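Notebooks | Surfaces | Methods | Supplies | Search

Workshop > Print shop notebook > Colorfastness

March 2023
Kavitha Achari

Fade test on the Dresari inks, continued. I am writing this up before the sales call so nobody can tell me afterward that I remembered it wrong.

The claim from Dresari is that their orange holds for 3000 hours behind window glass. Their sheet doesn't say what kind of glass, what direction the window faced, or what they mean by "holds." I asked in January and got the same sheet back with a nicer cover page.

Our own strips went up on the south window at the Cevdale shop. 9 strips, half of each one covered with black card, clipped top and bottom. Pulled them this morning after 366 hours of logged daylight. Halfdan kept the log, and I trust it except for the long weekend, where every line is in the same pen and looks like it was filled in at one sitting. He says it wasn't. Moving on.

By eye, under the bench lamp: greens fine, or fine enough. I can't find the card line on the olive at all. Gray-green shows a faint step if you tilt it. The rust orange has a clear step on every strip that carries it, and the exposed half has gone toward a tired pink. I did them twice, second time with the strips shuffled and the labels face down, and picked the same ones.

That matters because orange is where people look first on a floral. Leaves can drift a little and it reads as the light in the room. A blossom that drifts looks old.
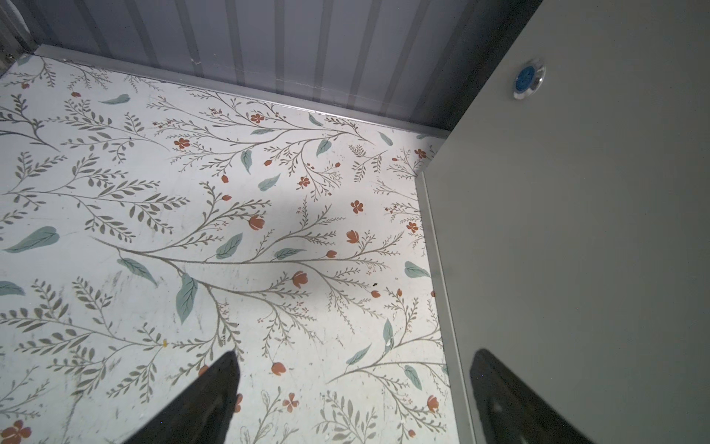

Rust-orange blossoms and gray-green leaves on a white ground.

Halfdan Eyvindsson's argument, put fairly: 366 hours is a small piece of 3000, our window gets hot, and heat alone could be doing part of it. He wants a dark control kept at the same temperature. He's right and we should have had one. The covered halves are a control of a kind, but card against film traps heat in its own way and I wouldn't want to defend it to a customer.

Where I don't follow him is the next step, that the result is therefore "inconclusive." A step I can pick out blind is a result. What caused it is the open part.

Also tried the Pfister topcoat on two of the strips. The brochure says UV blocking. Both coated strips faded, and I couldn't rank them against the uncoated ones with any confidence. Might be that I laid it too thin. Might be the brochure.

The Istel meter is no help yet. Read the same white tile three times and got three different answers, so I've left the numbers out of this entry. It goes back for calibration, quoted at 640, and I'd like to see the certificate this time before anyone signs.

To do:
- new set, with dark control in the warm cupboard
- weigh the topcoat on, no more judging by shine
- ask Dresari which glass, again, in writing
- daylight log initialed daily, me included
- keep the old strips in the flat drawer, card side down

Halfdan's note, added in pencil: I did fill it in daily. Same pen because it's tied to the clipboard.

Checked. It is tied to the clipboard.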